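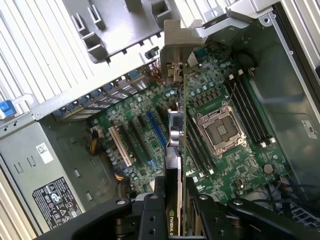

Between two houses: a morning with the manager at Rastow Storage, Brullum

June 8, 2018

The kettle was already on when I got to the Rastow office on Dunbar Road, and I was handed a mug before I had my coat off. I had come to ask what happens to people's things in that awkward stretch when the old house has been sold and the new one isn't ready, a subject close to my heart, as my own sofa spent most of a spring in my sister's garage and has never smelled the same. The manager, who has run the Brullum site for eight years and would rather I left her name out of it ("my mother will only cut it out and send it to people"), has seen more house moves go sideways than most solicitors.

"They ring up in a flap," she says. "The completion date has slipped, the van is booked, and they want to know if they can bring a whole house round tomorrow. Usually they can. I'd just prefer it if they'd rung me the week before, when we could have had a proper chat about it."

The proper chat, as far as I can make out, is the part of the job she likes best. She asks how many bedrooms, whether there's a loft, whether anybody plays the piano, and then she asks about the shed. People always forget the shed. One couple arrived with everything beautifully packed for the unit they had booked, and then went home and came back with a second van full of garden furniture, paint tins and a child's trampoline in pieces. The paint had to go home again, as no storage place worth its salt will take it, and the trampoline ended up on top of the wardrobe.

I asked how long people generally stay. "They all say 2 weeks," she said, and laughed, and topped up my tea. "I write it down and I nod. Then I tell them to pack as though it'll be the whole summer, and some of them listen." Packing for the summer means that the winter coats can go to the back and the school shoes can't. It means having the birth certificates and the passports with you in a folder, and the phone chargers, and whatever the cat needs. She told me about a man who came in every evening for a week looking for the bolts to his bed frame. They were in a freezer bag inside the kettle, where he had put them to be safe.

We walked down to the units after that, through a long, clean corridor with a squeaky trolley. There are 511 of them, which surprised me, as from the road the place looks no bigger than a supermarket. The smallest are like lockers at a swimming pool, and the largest would swallow a family home with room left over for the arguments, as she put it.

She is quite firm on the subject of size. Most first-timers take a bigger unit than they need and then spread everything over the floor like a picnic. "Go up," she says. "You're paying for the air as well." Heavy boxes at the bottom, mattresses on their long edge in a proper cover, table legs off, and a narrow path left down the middle so that you can reach the far wall without moving the fridge. The fridge, by the way, should be cleaned, dried and left with its door propped open a little. She has opened one that wasn't, and she didn't want to talk about it over biscuits.

Boxes bring out strong feelings in her too. She likes them small, all of one size if you can manage it, and filled right to the top so the lids don't sag. Books go in the smallest ones you can find. A family of four moving out of a terraced house on Stanstead Lane last June turned up with around 42 boxes, every one numbered, and a notebook that said what was in each. She still brings them up with new customers, and I had the feeling that she'd have liked to frame the notebook.

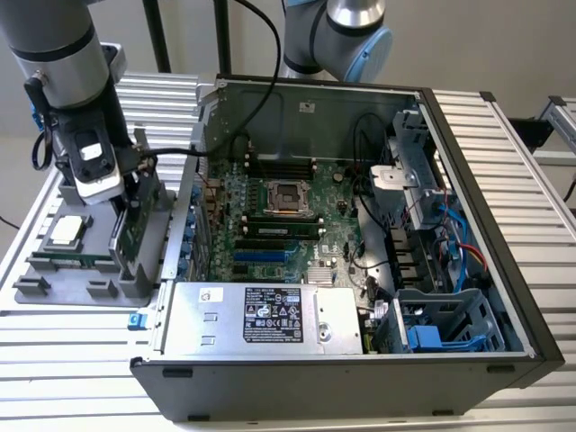
What she tells people about damp

I had been saving this question, for sofa reasons. She took it seriously — more seriously than I had expected — and sat me down again to answer it.

"Nine times out of ten it came in with the furniture," she said. Washing machines with water still in the hose, rugs rolled up the morning after they were shampooed, a tent put away after a rainy weekend and never looked at since. Wrapping a sofa tightly in plastic holds in whatever was there to begin with, so she suggests old cotton sheets for anything upholstered, and a gap of a hand's width between the furniture and the wall. Wooden drawers can be left in their chests with light things inside, jumpers and pillowcases and so on, and that saves a few boxes as well.

Then there is insurance, which she brings up herself, every time, even though she can see people's eyes glaze over. Some home policies stretch to things in storage and plenty don't, and the only way to find out is to ring up and ask, with the dates in front of you. She wants a figure for what it would cost to replace the lot. People guess low, she finds, until she asks them to think only about the kitchen.

Before I left I asked about moving day itself, and whether she had any advice for the van. Load it backwards, she said, so that what you want at the front of the unit comes off last. Bring your own padlock if you have a good one. Bring something to eat. The trolleys live by the side door, and the one with the green handle is the one that steers.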